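Postinley Toy Library: Notes on the Lending Year

The Postinley Toy Library closed its lending year at the end of September, and I set down in this post a record of how the year was conducted and what is to change in the next one. I have kept this blog as a personal one. The views in it are my own and do not bind the library, although most of the decisions described were made at its meetings, where I was present and usually voted.

## The collection

The library now holds 180 lending sets. A set is the unit we lend: one bag or box, one number, one card. A set may be a single pull-along toy or a full tub of railway track, and both count the same against a family's allowance. A family may hold three sets at a time. The allowance was raised from two in the spring, and the shelves have not suffered for it.

Thirteen sets were withdrawn during the year. Most had lost too many pieces to be played with as intended. Two were withdrawn for splintering, and one, a kitchen set sold under the Bedeck name, was withdrawn after its hinge pins worked free on the second loan. Replacement pins were requested in writing. None have been received, and the set has been broken up for spares.

The oldest item we own is a box of picture cubes dated 1909 on the inside of the lid. It is not lent. It may be looked at on the premises on request, and children are welcome to handle the cubes at the table provided that an adult remains with them. Two of the six pictures can still be completed. The others have lost their paper on one or more faces.

## Cataloging by piece

The largest piece of work this year was the change in how sets are checked on return. Under the former practice, a returned set was weighed on a kitchen scale and the weight compared with the card. The method was quick. It was also unsuited to mixed sets, in which a missing small piece weighs less than the crumbs at the bottom of the bag. Several sets went out short for months before a parent reported it.

Each card now carries a written list of the pieces by shape and color. The set is emptied, checked against the list, and signed for. Large construction sets are exempt and continue to be weighed, since no family should be kept waiting at the desk while track is sorted.

Shape blocks proved the most suitable sets with which to begin. The shapes are distinct, the colors are plain, and a child of four can assist with the checking and generally wishes to. The lists for all block sets were finished by June.

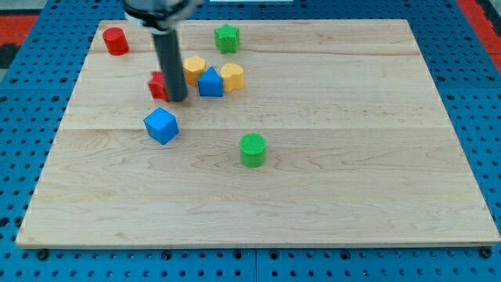 Rawat wrote in after the draft rules were posted to say that the new lists had added ten minutes to an ordinary return, that the desk is open for only two hours, and that a family with three sets and a baby in a carrier would sooner stop borrowing than stand in that line twice a month. The letter went on to ask whether sets might be left in a crate and checked after closing.

The point was well made and the rules were amended. From October, sets may be left in the return crate beside the door, provided that the family's number is written on the tag. The check will be carried out the same evening. If a piece is found to be missing, the family will receive a note and will have one month in which to look for it. There will be no charge during that month.

## Cleaning

Plastic pieces are washed in warm water with dish soap, rinsed, and dried on racks overnight. Wooden pieces are wiped with a damp cloth and must not be soaked. Families are asked to observe the same rule at home. One set of wooden animals was returned in a condition that suggested a dishwasher, and it has not stood upright since.

Soft toys are no longer accepted as donations. The existing soft toys will remain in circulation until they wear out.

## Bags and fastenings

The drawstring bags have been replaced by zippered ones with Fastar closures, purchased in two sizes. The large size is satisfactory. The small size is too narrow at the mouth for the jigsaw trays, and those trays have been returned to their cardboard boxes for the time being. Any reader who is able to sew and has a free afternoon is invited to leave a note at the desk.

## Matters carried forward

The question of lending board games to families with no children under twelve was raised again and was not settled. It will be taken up in November.

The shelf nearest the radiator is to be moved, as the lowest row becomes warm enough to loosen the labels.

Overdue sets from last winter remain outstanding. Their numbers are listed on the door. They may be placed in the crate without explanation.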